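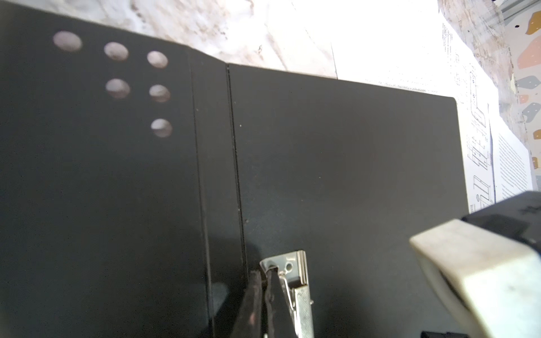
桑托什·卡什亚普（Santosh Kashyap）听完展览方案后的第一反应是，终于有人肯为折弯这道工序办一场展览了，他在车间里等这一天等了很久。

由巴科（Bakow）钣金工艺馆主办的特展“一折成形：日用钣金里的手艺”将于十月在尼伦维尔（Nirenville）开幕。展览把目光投向我们每天都会碰到、却很少细看的东西：信箱、灯罩、配电箱门、书架侧板、楼道里的通风盖板。它们大多由一张平整的金属板开始，经过下料、冲孔、折弯、去毛刺和喷涂，最后变成有棱有角、能站能挂的物件。

策展人吉塔·拉瓦特（Geeta Rawat）为这个题目跑了许多家小作坊。她最初想做的是一场关于旧式文具柜的小型陈列，后来在一位师傅的工作台边站了一个下午，看他反复调整折弯角度，便改了主意。“我当时特别激动，”拉瓦特说，“一张软塌塌的薄板，折一道边，拿在手里立刻就挺起来了！这种变化用文字讲半天，都比不上让观众自己拿起来掂一掂。所以我们回来以后做的头一件事，就是把玻璃罩从方案里删掉。”

展览分为8个展区，沿着一张金属板的加工顺序展开。入口处是展开图展区，墙上挂满了从各家作坊借来的手绘图纸，有的边角卷了，有的沾着油渍，铅笔批注密密麻麻：折弯方向、孔边距、留给喷涂的余量，还有一张图纸背面记着当天的午饭钱。拉瓦特坚持把这一面也展出来，于是给它做了一个可以翻转的画框。

再往里走是孔的展区。圆孔、长圆孔、百叶孔各占一面墙，观众可以透过不同的孔板看灯光落在白墙上的影子，也可以听同一段音乐隔着不同的孔板传过来有什么区别。展签会讲到一些很实际的事，例如孔离折弯线太近，折的时候孔口会被拉变形；又如交错排列的孔能在同样的面积里开得更密，看上去也更活泼。年轻观众若是对数学感兴趣，可以在旁边的磁贴墙上自己排一排。

折弯展区是全馆最热闹的地方。馆方与努诺泰蒂（Nunotetti）工具社合作，设置了2台手动折弯台，观众在工作人员陪同下可以把一小片薄铝板折成名片座或手机支架，带回家。为安全起见，材料边缘都已预先打磨，现场提供手套，儿童须由成年人陪同操作。折歪了也没关系，展区尽头专门留了一面“歪墙”，欢迎把自己的失败作品挂上去，馆内几位老师傅已经率先贡献了年轻时候的报废件，其中一只左右高低不一的饭盒格外受布展同事喜爱。

卡什亚普为展览担任工艺顾问，他对展签的措辞要求极严。“回弹”一词，初稿里写成了“金属会慢慢恢复”，被他用红笔圈了出来。金属卸力的那一下就弹回去了，他解释说，所以师傅要事先多折一点，多多少，看料、看厚度、看刀口，也看手感。这段话后来几乎原样印上了墙。

展览还特别介绍了阿胡贾（Ahuja）家族作坊的旧藏。这家作坊早年以做五金店的抽屉柜起家，后来也做过公交站牌和学校储物柜，留下了大批样件与模具。此次展出的样件里，有一组抽屉面板尤其值得细看：同一个拉手位置，前后改过好几版，从单独焊上的小把手，到在板上直接折出的一道翻边，零件越改越少，手指扣上去却越来越舒服。作坊的现任主理人高拉夫·马尔霍特拉（Gaurav Malhotra）在整理仓库时，把这些面板按年份用麻绳穿成一串，展览沿用了他的办法，连麻绳也一起借来了。

“我们以前觉得这些就是废料，差点卖掉，”马尔霍特拉说，“现在看它们挂在灯底下，真高兴。我女儿问我哪一块是爷爷做的，我居然一眼就认出来了，他折的边总比别人多留一点点。”

除了旧物，展览也邀请当下的设计者参与。范伟东（Weidong Fan）带来了一套可以平板邮寄的阳台花架，收到的人沿着预先开好的槽线用手弯折，再用2枚螺丝固定即可使用。他在工作笔记里写道，最难的部分是说服自己不要再加零件。吉滕德拉·贾伊斯瓦尔（Jitendra Jaiswal）则展出一组用边角料制成的桌面小灯，灯罩上的孔全部来自原本的冲压废片，每一盏的光斑都不一样。贾伊斯瓦尔会在展期内把其中的一部分拆开，让大家看到内侧的折边和走线。

配合展览，工艺馆安排了3场公开活动：一场展开图入门课，教大家用卡纸推算折弯后的尺寸；一场修补工作坊，观众可以带家里变形的铁皮盒、饼干罐来，由师傅带着敲平、修边；还有一场傍晚的对谈，拉瓦特、卡什亚普与范伟东会聊聊图纸上看不见的那些判断。修补工作坊请勿携带装过油漆或燃料的容器，压力罐也不在受理范围内。

展览期间，馆内书店将同步推出展览手册，收录全部展签文字和部分展开图。手册附有一张可以裁下来的卡纸模型，按线折好是一只小信箱，投信口开合自如，编辑部试折时人手一只，目前都摆在窗台上。

工艺馆也继续向公众征集日用钣金旧物和它们的故事。不必稀罕，不必完整，一只用了很多年的簸箕、一块从老房子拆下来的门牌、一个已经打不开的钱箱，都欢迎送来给我们看看。入选物件会在展厅末端轮换陈列，物主的姓名与讲述一并展出，展期结束后原物奉还。

参观须知：展览免费开放，团体参观请提前与馆方联系。折弯体验现场领号，额满为止。展厅设有无障碍通道，触摸展品配有盲文说明，大字版展签可在服务台借取。媒体朋友如需采访策展人或参与设计者，请与巴科钣金工艺馆宣传部联络，部分展品可安排在开馆前拍摄。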